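Robot Manners: Who Makes the Rules, and Why Do They Keep Going On About Tape?

Explained for readers aged 8 and up (grown-ups may read it too, if they sit still)

Written by Lumturie Spahić
Last checked: 8/18/20

If you have ever been told not to run with scissors, you already understand most of robot safety. The rest is a matter of working out who is holding the scissors, how long their arm is, and whether they can hear you shouting.

A robot arm can't hear you shouting. It has no ears, unless somebody gave it a microphone, and even then it would need to be told what "LOOK OUT" means. It doesn't know that you are there, or that you are a person, or that you were rather fond of that mug. It has been told to go from one spot to another spot, and off it goes.

So people write rules. There are a lot of them. Some are printed in thick documents called standards, which are agreed by grown-ups from lots of different countries who sit in meetings and argue about commas. Others are written on a bit of card and stuck to the wall. Both sorts matter. The second sort is usually easier to read.

What is a standard, then?

A standard is an agreement about how to do something properly. You use them all day long. Your bathroom tap turns off the way you expect. Paper fits in the printer. A plug goes into the socket, although it may take you a few goes.

Robot standards do the same job for robots. They say things like "there must be a way to stop it quickly" and "you must think about what could go wrong before you switch it on". That second one has a long name, risk assessment, and it is the closest a grown-up gets to being paid for worrying.

Florante Ambrosio does risk assessments at a workshop called Wimmont, where robot arms are taught to pick things up and put them down again. He walks round each table with a pencil and asks himself the same questions every time. What could pinch? What could fall? What could somebody trip over? What would a very tired person do here at the end of the day?

"I imagine the silliest thing anyone could do," he told me, "and then I wait, and somebody does it."

Rule one: know how far it can reach

Hold your arm out straight and turn slowly on the spot. Everything you could touch is inside your reach. (If you have just knocked over a lamp, that was inside your reach. Go and tell someone.)

A robot arm has a reach too. The whole space it could possibly get to matters, even the bits it isn't meant to visit today. People mark the floor with tape or stripes so that everyone can see where to be careful. Yellow or orange with black is a popular choice. Wasps thought of it first, and it has worked very nicely for them.

The tape doesn't stop you, of course. It is tape. It works only if everybody agrees to take it seriously, like the lines on a football pitch.

Rule two: fix it down

When an arm swings one way, it gives a little shove the other way. Try it on a wheelie chair. Now think of a metal arm doing it all afternoon on a wobbly table.

That is why an arm has to be bolted or clamped to something solid, and why the clamps get checked before work begins. At Wimmont there is a checklist for this with 7 lines on it. Line 3 says "Clamps tight?" and line 4 says "Are you sure?"

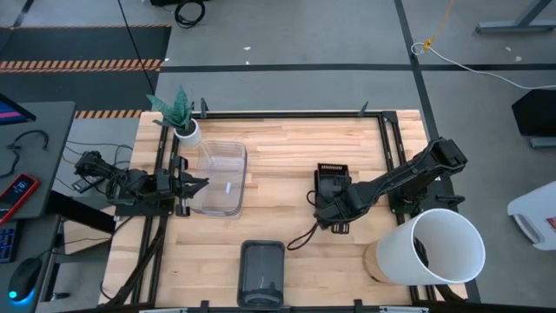 Two arms at one table need extra care. Each arm can bump into the furniture, and each can also bump into the other arm, and neither will say sorry. The people in charge have to plan who goes where. Sometimes they draw a pretend line down the middle and each arm keeps to its own side, like brothers and sisters in the back of a car. Sometimes the arms are allowed to share a space but must take turns, also like brothers and sisters in the back of a car, except that the robots do it.

Rule three: start slowly

The first time an arm tries a new job, it should do it at a crawl. This is extremely dull to watch. Thodoris Panagiotou, who trains new workers at Cieślak, makes them watch it anyway, all the way through, with a hand near the stop button and no sandwiches.

A mistake made slowly is a small mistake. The arm nudges a box, somebody says "hmm", and the plan gets changed. The same mistake at full speed can send the box to visit the next room.

Rule four: the big red button

Most robots that work near people have an emergency stop. It is often red, often on a yellow background and usually shaped like a mushroom, so you can thump it without having to aim very well.

There are rules about the button as well:

You must be able to get to it easily. A stop button on the far side of the robot is a decoration.

Nothing may be hung on it, including coats.

Everyone in the room should know where it is, even the visitor who has only come to mend the radiator.

After it has been pressed, the robot must not start up again by itself. A person has to look at what happened, put it right and then choose to start again.

Anyone may press it if they think something is wrong. You don't get told off for pressing it when everything was fine. You might get sighed at. Being sighed at is perfectly safe.

Rule five: cables are sneaky

Films about robots spend a lot of time on laser eyes and hardly any on cables, yet cables cause far more bother. They catch on elbows. They lie across the floor, waiting for feet. They get tugged a tiny bit every time the arm moves, until one day they come out.

Good practice is to give a cable enough slack for the arm to move, then hold the spare bit out of the way. Paths where people walk should be kept clear. Irena Laskowska, who looks after the machines at Pikex, does a cable check twice a day and has strong opinions about knots. I asked her for just one and got several.

Rule six: write it down

When something goes wrong, or nearly does, somebody writes it in a book. A thing that nearly went wrong is called a near miss, and near misses are very useful, being lessons that come without a bandage.

Here is one from the Udutance workshop, copied out with permission:

"Arm put cup down where table used to be. Table had been moved. Arm not told. Cup was plastic. Table now marked with tape."

You'll notice that the arm isn't blamed. It did just what it had been asked to do. The new rule is for the people: if you move the table, tell whoever runs the robot.

Can I make up my own rules?

Yes, and you can practise without a robot. You need a friend, a table, some tape and a few things that won't break.

One of you is the robot. The robot closes its eyes and does only what it is told, word for word. The other is the operator, who gives the instructions. Agree on a stop word before you begin. When the robot hears it, the robot freezes.

Mark the robot's reach on the floor with tape. Then have the operator guide the robot to pick up a sock and drop it in a bowl. Go slowly for the first 2 turns. You have 60 seconds for each turn after that.

Write down every near miss. Then write one new rule to stop it happening again, swap places and try it.

Colm Ó Súilleabháin's class tried this in August, and their best rule was "Do not say 'left' if you mean the other left." I have read a good many official safety documents, and I would happily put that one on the wall.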